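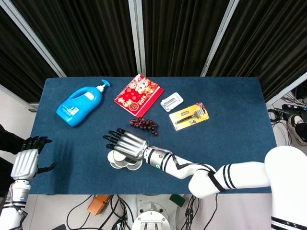 Wie schwer muss ein Tischtuch eigentlich sein, damit es liegen bleibt?
Schwerer, als man denkt. Unser Filztuch Trundadlow wiegt 400 Gramm pro Quadratmeter, und damit bleibt es auch dann an seinem Platz, wenn jemand mit dem Ärmel darüberfährt oder im Nebenraum ein Fenster aufgeht. Dünnere Filze haben wir probiert. Sie liegen schön, bis man sich ihnen nähert.

Trundadlow Tischtuch aus Filz
Artikel von Pavby, Farbe Nachtblau
Preis: 189 Euro inkl. MwSt., zuzüglich Versand
Lieferzeit: bitte in Werktagen denken, wir nähen auf Bestellung

Produktbeschreibung

Ein Tischtuch ist kein aufregender Gegenstand. Es soll einen Tisch bedecken, und im Idealfall redet danach niemand mehr darüber. Das Trundadlow ist für Tische gedacht, auf denen sortiert, gespielt, gebastelt, verhandelt oder etwas vorgeführt wird und die darunter nicht so gut aussehen, wie man es gern hätte. Klapptische vor allem. Wer je eine Vereinsausstellung auf Klapptischen bestritten hat, kennt das Problem und vermutlich auch das Geräusch.

Der Filz ist aus Schurwolle mit einem Anteil Viskose, beidseitig gleich, also auch wendbar, falls auf der einen Seite einmal Suppe war. Die Kanten sind geschnitten und nicht gesäumt. Filz franst nicht aus, ein Saum wäre also reine Zierde und würde an der Tischkante eine Wulst bilden, über die jede Spielkarte stolpert.

Nachtblau ist dunkel. Das schreiben wir so deutlich, weil wir schon Rücksendungen mit dem Vermerk „dunkler als erwartet“ bekommen haben. Bei Kunstlicht geht die Farbe fast ins Schwarze, bei Tageslicht sieht man das Blau. Weiße Katzenhaare sieht man immer.

Technische Angaben

Material: 60 % Schurwolle, Rest Viskose
Gewicht: 400 g/m²
Format: rechteckig, Zuschnitt nach Ihren Maßen
Überhang: 23 cm an allen Seiten, auf Wunsch weniger
Rückseite: unbeschichtet
Ecken: gerade, gegen Aufpreis gerundet
Herkunft des Filzes: Weberei und Walke Vollotham
Zubehör: Tischklammern Fraser, vier Stück, separat erhältlich

Maß nehmen

Bitte messen Sie nur die Tischplatte. Den Überhang rechnen wir dazu. Wer ihn selbst schon dazurechnet, bekommt ihn zweimal und hat dann ein Tuch, unter dem man übernachten kann. Bei Ausziehtischen entscheiden Sie sich bitte für einen Zustand.

Pflege

Absaugen mit der Polsterdüse, gegen Krümel genügt eine Kleiderbürste. Flecken mit kaltem Wasser und einem hellen Tuch abtupfen, nicht reiben. Nicht in die Waschmaschine. Auch nicht im Wollprogramm. Auch nicht, wenn die Schwiegermutter sagt, das gehe schon. Ein Trundadlow, das gewaschen wurde, passt danach auf einen Beistelltisch und ist von der Rückgabe ausgeschlossen.

Zur Lagerung rollen Sie das Tuch am besten um eine Pappröhre. Gefaltet geht auch, dann hat es Falten. Die verschwinden mit einem Dampfbügeleisen auf mittlerer Stufe und einem Baumwolltuch dazwischen, oder über Nacht von allein, je nach Laune des Filzes.

Geruch

In den ersten Tagen riecht das Tuch nach Schaf. Das liegt am Schaf.

Aus den Bewertungen

„Liegt seit Juni auf unserem Spieltisch und hat zwei Rotweinabende überstanden. Der Tisch darunter ist immer noch hässlich, aber das weiß jetzt keiner mehr. Einen Punkt Abzug für die Klammern, die hätte man ruhig dazulegen können.“
Ghizlane Shawky

Antwort von Pavby: Vielen Dank! Die Klammern liegen nicht bei, da die meisten Kunden sie nicht brauchen. Wir haben darüber diskutiert und werden es vermutlich weiter tun.

Versand und Rückgabe

Das Tuch kommt gerollt, im Karton von rund 23 cm Breite und beachtlicher Länge. Zuschnitte nach Maß nehmen wir nur bei Fehlern zurück. Farbmuster schicken wir gratis, eines pro Haushalt. Preisstand: 13. August 2025.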